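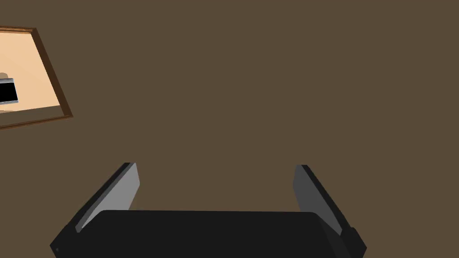

List Home | Threads | Search | Log in
Filed under: Club Softball

Hi all,

Daiane Medeiros wrote:
> Is Tarcísio right to bat tenth against Wolach? He was 6 for 10
> at Hillgate!

I'm with Daiane on this one! He's been our favourite bat all July (sorry Habibur, you're a close second) and I'd have him up at leadoff, sore knee or no sore knee. Adalberto can run for him if the umpire's okay with it. Also, I've still got the catcher's mask, so yell if you need it before warm-up.

Cheers,
Aparecida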